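Wooden tabletop

A wooden tabletop is the horizontal working surface of a table, made from solid boards, from glued strips, or from a thin wood face laid over a core. The term covers the surface and its edges but not the legs, rails or drawers beneath.

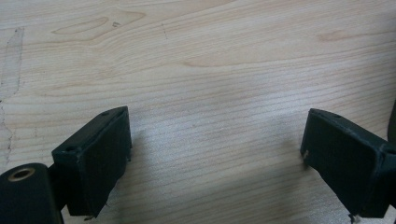 What causes the lines on a wooden tabletop?
The lines are the growth layers of the tree, cut through lengthwise when the log is sawn. Wood formed early in the growing season is usually lighter and more open than wood formed late in the season, and the contrast between the two shows on the surface as grain.

Grain and figure

In strict use, grain refers to the direction of the wood fibers, and figure refers to the pattern seen on the face. In everyday speech both are called grain. The pattern depends on the species, the rate of growth and the angle of the saw.

A board cut so that the growth layers meet the face at a steep angle shows narrow, nearly parallel lines. A board cut at a shallow angle to the layers shows wider bands, arches and long curves. Closely spaced lines with a slight sweep can occur where the trunk was not quite straight, or where the layers bend to pass a knot that lies outside the cut piece.

Line spacing alone does not identify a species. Several pale woods, among them ash, maple, birch and some pines, can look alike once finished. Identification normally requires a clean cut across the end grain and a hand lens.

Construction

Solid tops are built from boards joined edge to edge. The boards are planed, matched for color and glued under clamps. Some makers alternate the direction of the growth rings from board to board to limit cupping across the full width; others place the best face upward throughout and rely on the frame to hold the top flat.

Strip tops use narrow lengths of wood, often with staggered end joints. They make use of short stock and tend to move evenly.

Veneered tops carry a thin sheet of wood on a stable core. A balancing sheet is applied to the underside. Without it, the two faces take up moisture at different rates and the panel bows. Veneer can be laid in long unbroken sheets, and for this reason a large top with continuous grain is not necessarily solid.

Printed surfaces imitate grain on paper or film. The pattern repeats at fixed intervals and does not continue over the edge into end grain.

Movement

Wood swells across the grain as the air becomes more humid and shrinks as it dries. Change along the grain is very small. A solid top must therefore be free to move in width. It is fastened to the base with slotted plates, wooden buttons or screws in elongated holes – a rigid glued joint across the grain commonly leads to splitting.

In heated rooms the greatest shrinkage occurs in winter, and narrow gaps that open between boards from November onward may close again in spring. Such gaps are usually left unfilled. Filler placed in a seasonal gap is crushed or pushed out when the boards expand.

Finishes

Oil soaks into the surface and leaves the texture of the grain easy to feel. It is simple to renew but gives limited protection against standing water. Hard wax oil combines an oil with waxes and dries to a thin, low-sheen coating. Varnish and lacquer form a continuous film above the wood. They resist stains better, but local damage is harder to blend in.

Most clear finishes deepen the color. Oil-based products add a yellow cast that grows stronger with age, while many water-based products leave pale wood closer to its raw shade. Light also changes the wood itself. Pale species generally darken or yellow, and objects left in one position can produce outlines of a different tone.

Care

Routine cleaning is done with a soft cloth, slightly damp, wiped along the grain and followed by a dry cloth. Scouring powders and stiff pads scratch across the lines and dull the finish. Spills are blotted before wiping.

White rings are usually moisture held in the finish. Black rings indicate that water has reached the wood, often in the presence of iron. The first kind may fade without treatment; the second normally calls for sanding or a bleaching agent.

Scratches on oiled tops can be sanded lightly and oiled again. Sanding always follows the grain. On veneer it is kept to a minimum, as the face layer may be thinner than a fingernail.

Regional designations

The Bastia pattern is a solid top of joined boards with square edges and no end caps. The Drania pattern adds a cross-grain batten at each end, held by a tongue and a peg, with the peg holes slotted to allow movement. The Piras pattern has 4 boards, with the two widest in the middle. In the Relero pattern the underside is beveled along all edges, so that a thick top appears thinner when seen from the side.

See also: Breadboard end; Edge joint; Veneer; Wood finish

Last revised 30 August 2026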